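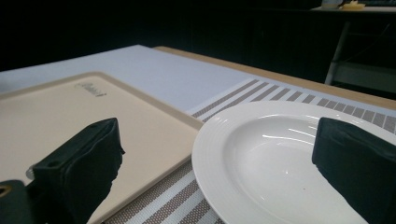
Teaching a Gripper to Set the Table: What I Got Done and What I Didn't
Project report, data collection part
Feb 24, 2023

My half of the project was the collecting. The training side has its own report, so if you came for network diagrams you'll want that one (it has much nicer charts than mine). What I can tell you about is what it's like to put a plate down on a placemat over and over with a pair of padded fingers and try to do it a little differently every time.

We called the whole thing Flinska, which doesn't stand for anything. The goal was a policy that could handle small tabletop jobs: move a plate onto a mat, slide a cutting board over, clear them both away. Everything was recorded by hand. You hold the gripper by its handle, squeeze to close the fingers, and the camera on top records the whole time. No robot arm needed during collection, so I could carry the entire kit to a table in one tote bag. I loved that part!

The plan

On paper I was going to record 3000 demonstrations. That number came out of our proposal, written back in July when we were all feeling very brave. The list had 11 tasks on it, and I figured I'd just work down it from the top.

I didn't get to all 11. I got through 5 of them properly, and the rest have scraps. The plate tasks and the cutting board tasks are the solid ones, so most of this report is about those.

How a session went

I'd set up the table, run the calibration clip, and then record in batches. Each demonstration starts with the gripper held back from the table and ends with the fingers open and clear of everything. If I bumped something or had to regrip more than once, I said "bad" out loud and flagged the clip afterward. At first I threw the bad ones out. Then I started keeping them in a separate folder called Titimdale (the street I lived on when I was little, I was tired and needed a folder name), and I'm glad I did, because a small set of regrips turned out to be useful for teaching recovery.

Between demonstrations I moved stuff. This is the part I underestimated. Moving a plate a couple of inches feels like a big change when you're the one doing it, but when I plotted the starting positions after the first week, they all sat in one sad little clump. My hand just kept putting the plate back in the same place. So I made a deck of index cards with positions and angles on them, shuffled it, and did whatever the card said. Some of the cards made for really awkward grasps, with the board turned so the fingers had to come in from a strange side. Good! Those were the ones we were missing.

Things that gave me trouble

Plates. A plate with a wide flat rim seems like the friendliest thing in the world to grab, and from straight above it isn't, there's nothing to close on. You have to come in over the rim with one finger inside and one outside, and the outside finger needs to get a bit under the edge. I tried lots of ways before settling on one, and that's a problem in itself, because my early clips show a different technique from my later ones. The model trained on the full mix would hesitate over the rim like it couldn't pick. When we dropped my early plate clips it got a lot more decisive.

Shiny surfaces. Glazed dishes pick up streaks from the overhead lights, and the streaks move when the camera moves. I had a couple of sessions where the tracking got jumpy and I blamed the glare for all of it. Some of it was glare. Some of it was that I was swinging the gripper way too fast. Slowing down fixed more than fiddling with the lamps did.

Stripes. I have mixed feelings about striped placemats now. They give the tracker plenty of texture to hold on to, way more than a plain pale tabletop, but a repeating pattern can fool it too. I had 2 sessions where the estimated path slipped sideways partway through. I pulled both of them and swapped in a different mat for a while.

Finger covers. The fabric on the fingers wrinkles and shifts as you work. I started smoothing it down at every break. I also wish I'd written down when I last adjusted the covers, and I didn't, so there's no way to check whether it matters in the data. Sorry to whoever takes this over.

My own arm. Long sessions got sloppy. I can see it in the clips: the approach gets lower and lazier toward the end, and the release turns into more of a drop. I capped myself at shorter batches after that and the path lengths evened out.

Labels

I wrote the labels the same evening whenever I could. Every clip got a task name, a position card number, and good or bad. I used the Issahaku sheet template our lab hands out, with one extra column for "grasp came from which side." That column was a pain to fill in and it's the one the training side asked about the most, so please keep it.

What I'd do next

Start with the card deck on day one. Pick one grasp for each object before recording anything you plan to keep. Get more plates, since mine are too alike, and borrow a second table if you can get one. The big room in Fallberg Hall has some with a different top, and I only got in there once.

The clips and the sheet are on the shared drive in the Flinska folder, sorted by session. The Titimdale folder is in there too, and the labels in it are still missing card numbers for the first few batches.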